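Wukovent Opens Orders for Clima Bin-Sorting Kit

Package of gripper, software and setup service is aimed at small shops that handle mixed loose parts

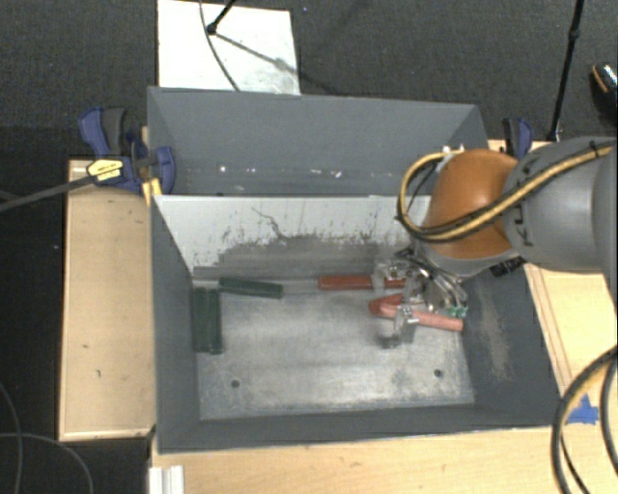 A robot arm over red and green blocks in a two-compartment bin. Photo: Wukovent

BRUNDBERG, November – Wukovent, a maker of automation equipment for small and midsize manufacturers, today opened orders for Clima, a kit that lets an existing robot arm pick loose parts out of a bin and sort them by type.

Clima includes a two-finger gripper, a camera with mounting hardware, a control computer loaded with the company's picking software, and the cables needed to connect them. It is sold with a setup service in which a Wukovent technician installs the kit at the customer's site and teaches it the first group of parts. The kit does not include a robot arm.

The company developed Clima for shops that receive or produce parts in mixed batches and sort them by hand before assembly, packing or inspection. Typical parts include cut bar stock, molded blocks, spacers, brackets and short extrusions. Parts may lie flat, lean on one another or sit against a wall of the bin.

"Most of the shops we talk to already own an arm," said Consuelo Ortuño, head of product at Wukovent. "It was bought for one job, and when that job ended it was pushed into a corner. They asked us what it would take to get it sorting parts, and they wanted a price that covered the whole thing, including the person who comes out and sets it up."

How the kit works

The camera is mounted on a stand or bracket near the bin and stays in one place during operation. The software identifies parts within reach, chooses one, and plans a path for the gripper that keeps clear of the bin walls. After each pick, the camera takes a new image and the software plans the next move.

If the gripper closes without a part in it, the system tries again from a different angle. If it fails a second time on the same part, it moves to another part and comes back later. When only parts it cannot reach are left, it stops and signals an operator.

Parts resting against a bin wall are a common cause of failed picks, according to the company. Clima handles them with a separate routine that lowers one finger between the part and the wall where there is room, or drags the part toward open floor before picking it up. The drag routine can be turned off for parts with finished surfaces.

New parts are taught by placing a few of them in the bin and outlining each one on a screen. No drawing files are needed, although the software accepts them. Operators can sort by shape, by color or by both.

Customers can use their own bins. Wukovent recommends a rigid bin with a flat floor, fixed to the work surface so that it does not shift when the gripper touches it. Clamps are acceptable for trial runs. For regular production the company advises bolting the bin down.

Trial at Waweru

Before opening orders, Wukovent ran Clima at Waweru, a contract assembly shop that builds display fixtures and teaching materials. Waweru used the kit to separate colored blocks that arrive mixed from its finishing area. The work had been done by hand at the end of each shift.

Over the trial, the shop taught the system 156 different parts. Staff at Waweru taught most of them without help from Wukovent after the first visit.

"We had trouble at the start with long pieces lying right next to each other," said Syafiqah Osman, operations manager at Waweru. "The gripper would go for one and bump the other. They changed the way it picks the order and that took care of most of it. We still step in for some of the very short pieces."

Osman said the shop has kept the kit and now runs it overnight on full bins. Sorted parts are ready when the morning shift starts at 6:30 a.m. The people who used to do the sorting have moved to fixture assembly.

Changes made as a result of the trial are included in the version now on sale. They include the new pick order for side-by-side parts, a slower approach speed near the bin floor, and a screen that shows the operator why a part was skipped.

What is included

Each Clima order includes the gripper with two sets of fingers, the camera and mount, the control computer, a cable set, and a printed setup guide. The setup service covers one site visit and remote support during the first months of use. Training for operators takes place during the visit.

Replacement fingers are sold separately and can be changed with a hex key. The gripper can be ordered with mounting plates for most common arms. Customers should send Wukovent the model of their arm and a photo of its tool flange before ordering so that the correct plate can be supplied.

A safety review of the finished work cell remains the customer's responsibility. Wukovent provides the technical documents needed for that review and can recommend outside reviewers on request.

Known limits

Clima is not intended for clear or mirror-finish parts, for soft goods, or for parts that hook together when piled. It is not rated for food handling or for use outdoors. Shops with strong sunlight on the bin should plan to shade it, as moving patches of bright light can cause the software to skip parts.

Wukovent offers a sample test for customers who are unsure whether their parts are suitable. Customers mail in a small box of parts, and the company runs them on a kit in its own shop and returns them with a written report and video. The fee for the test is credited toward an order.

Availability

Orders are open now through the Wukovent sales office in Brundberg. The first production run is 190 kits, and they will ship in the order in which deposits are received. Setup visits are scheduled once the kit has arrived at the customer's site.

Customers who took part in earlier test programs can exchange their test gripper for the production version at no charge. The software update that goes with it will be sent to them directly.

About Wukovent

Wukovent designs and builds grippers, mounts and control software for small and midsize manufacturers. Its office and workshop are in Brundberg, where all of its kits are assembled and tested before shipping.

Media and sales inquiries should be directed to the Wukovent sales office. Additional photos and a data sheet for Clima are available on request.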